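skudton-bench-kit

A planning and budgeting pack for a small block-handling bench with one arm, a two-finger gripper and a wrist camera. It holds the shopping list we used, the spreadsheet behind it, the space plan, and a sample set of wrist camera stills from the finished bench at Skudton.

We put this together after three other groups asked us for "the list". The list on its own isn't much help, so you get the working as well. We're really pleased with how the bench came out and would love to see more of them!

Contents

budget/bench.ods – the main spreadsheet, one tab per stage
budget/running.ods – spares, power and replacement parts over a year
plan/layout.pdf – bench plan with reach circle and walkway
plan/sockets.txt – what plugs in where
stills/ – 500 wrist camera stills
stills/index.csv – one row per still
quotes/blank.odt – the form we send to suppliers
CHANGES.txt

How the budget is laid out

Stage 1 is the arm, its mount and the stop button. Stage 2 is everything the arm touches: gripper, fingertips, blocks, work surface. Stage 3 is the computer, storage and cameras. Please price stage 2 before you sign anything for stage 1. We did it the other way round and ended up paying for an adaptor plate that the next arm up would have included.

Yellow cells are for you to fill in. Grey cells are worked out from them. We've left our own prices out, as they were agreed with a local dealer and would be wrong for you anyway. What we have left in is the share each stage took of the whole, and stage 2 is bigger than most people guess. Fingertips are cheap one at a time, but you will want several sets, and postage on small orders soon adds up.

The "forgotten" tab is my favourite part of the whole pack. It's everything we had to buy after we thought we'd finished: cable clips, a second monitor arm, a longer network lead, rubber feet, a lamp with a proper diffuser, a lockable drawer, bolts in the right thread. Go through it with a cup of tea before you send your budget off.

Delivery and planning

Our gripper had a lead time of 90 days. The arm came much sooner and sat in its crate in the corridor, with the warranty already running. Ask every supplier when the warranty starts, and get the answer on the quote. The blank form has a box for it.

If you can, fix the order of deliveries like this:

Bench and work surface
Power and network
Computer
Gripper and fingertips
Arm

Allow a full working day for the arm. Ours arrived on a Wednesday at eight in the morning and we were moving it by teatime, which was a very good day indeed.

Choosing blocks

Jarkard blocks are what the spreadsheet assumes. They have moulded sides and rounded corners, and the fingertips cope with both. We tried cheaper smooth ones from Zatau too. They work perfectly well for stacking, and if stacking is all you want, change the entry on the stage 2 tab and save yourself some money.

Buy more than you think. Blocks roll under things.

Choosing a wrist camera

We compared 2 cameras, and both sets of notes are on the stage 3 tab. Things to put to the supplier before you order:

What is the closest distance at which it focuses?
Is the focus fixed, or can you set it?
How far does the cable bend before it complains?
Does the mount leave room for the fingers to open fully?
Can you buy the mount by itself if it cracks?

The first one matters most. A camera can look lovely on a datasheet and still give you soft pictures with a block between the fingers. Decide early whether you need to read markings at that range. If you only need to know where the block is and which way it's turned, the cheaper camera may suit you fine. If you need the markings, budget for a close-focus lens or a second camera on a stand, and add the stand to the "forgotten" tab while you're there.

About the stills

The columns in index.csv are file, session, block_colour, lamp_on and note. The note column is free text and often blank. There are 21 sessions. Sharp and soft stills are mixed together on purpose, so you can judge what this sort of camera gives you before spending money on one.

The work surface is plain and pale. No people appear in any still.

Known gaps

No costs for training or insurance
The layout assumes a right-hand doorway
running.ods has no line for replacement lamps yet
Session notes before February are patchy

Using and sharing

Take it, change it, pass it on. If you share a changed copy, please keep the name Skudton somewhere in the file so that people can find the original. Corrections are very welcome, above all to the "forgotten" tab. The Didenko bench sent us a whole page of additions for it, all of which are now in.

Sample still 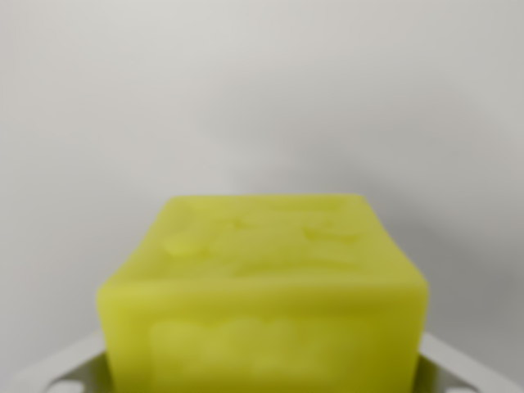
Wrist camera view: yellow-green block between the gripper fingers, out of focus at close range.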